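**Ticket 1177 - break room microwave, upstairs, Skundcombe office**

Raised by: Apinya Paisan
Assigned: Kamol Meesuk
Priority: low (Sanaa says medium)
Status: open, waiting on part

Reported Thursday. Runs for a bit, then cuts out mid-cycle. Timer knob keeps ticking. Third complaint this month, the earlier two went to the wrong queue. Moved to the brown table so I can get at it from all sides.
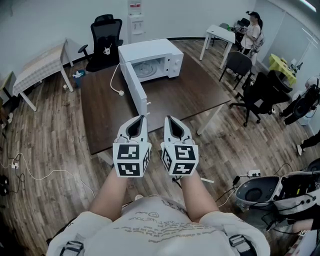
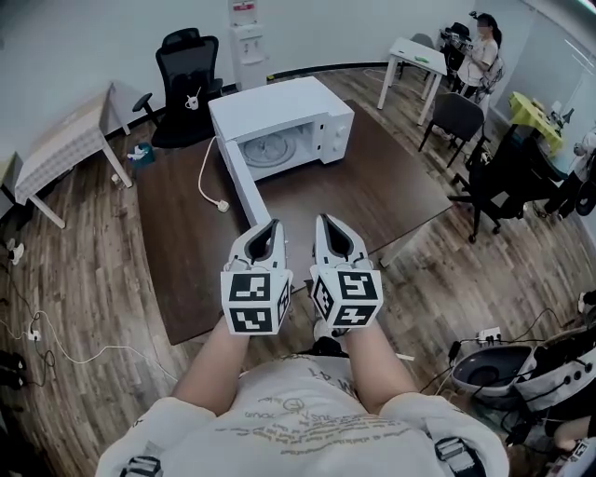 *Microwave on the brown table, door open, plug out and lying on the tabletop. Same in both.*

**Log - KM**

9.40 - Checked the outlet first. Kettle on the same outlet, fine. Not the breaker.

9.55 - Plate out, roller ring out, wiped under. Old soup. Plate back in, sits flat, turns by hand no grinding.

10.10 - Test 1, mug of water, high, 2 min. Stopped partway. Knob still counting down. Water lukewarm.

10.20 - Test 2, same again but held the door shut with my hand. Ran the full time. So it's the door, latch or the switch behind it. Not the timer as Ekkachai reckoned.

10.35 - Test 3, no hand on door. Cut out again. Wiggled the door, came back on. Do NOT like that. Unplugged.

10.50 - Cleaned the latch and the slot with a damp cloth. Bit of gunk came off. No change on retest, unplugged again.

Not taking the cover off. Capacitor in there, not our job, and I don't want anybody else having a go either. That includes tape on the door, Ekkachai.

**Parts / repair**

Rang Drula, they did the fridge last year. Door switch and latch kit is 107 plus labour. They don't keep it, has to come from Dudás. Rep couldnt give me a day. Asked for a quote in writing.

**Comments**

Apinya: can we just get a new one? People are asking about lunch

Kamol: needs Somkiat to sign off, either way. There's 871 left in the kitchen budget and the dishwasher seal has to come out of that too

Somkiat Phromma: get the quote first. If labour is silly, replace it

Sanaa: downstairs one is free after 1, told everyone. Please leave a sign on this one so it doesnt get plugged back in

Kamol: sign going on now. Mug on the black chair is whose? Please collect, chair is needed back at the desk

Ekkachai: wasn't going to use tape

**To do**

- [x] sign on door
- [x] tell downstairs
- [ ] written quote from Drula
- [ ] chair back
- [ ] move this ticket out of the Unix queue, no idea how it got there agian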